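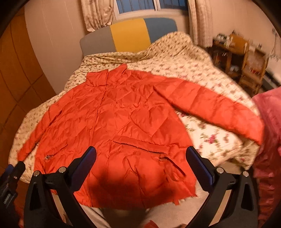

Winter jacket check, bedroom pile
16th February

I do this before anything goes into the March storage bins, and I go one jacket at a time or I lose my place!

Shell: OK. Creases all over the quilting, but I felt along every panel and found no holes. (Creases drop out on a hanger, so I don't mark them.)

Collar: OK. Stands up by itself, still nice and puffy.

Sleeves and cuffs: OK. I turned both cuffs back and had a good look for grime, and I've seen way worse on mine.

Zippers: OK. Ran each pocket zipper 10 times. One snagged twice, so I rubbed a little candle wax on it and it's been fine ever since.

Hem: NEEDS WORK. It looks frayed near the middle at the bottom. Trim the threads, then stitch, and please don't pull on them first like I did with the gray coat!

Pockets emptied: YES. 2 bus tickets and a Fultura receipt.

Wash: HOLD until the hem is fixed. Cold, gentle, then low heat for 50 minutes with a couple of tennis balls (loud, but it works).

Storage: Irkent bin, top shelf, nothing heavy on top or the puff goes flat.

Check again: when the hem is done.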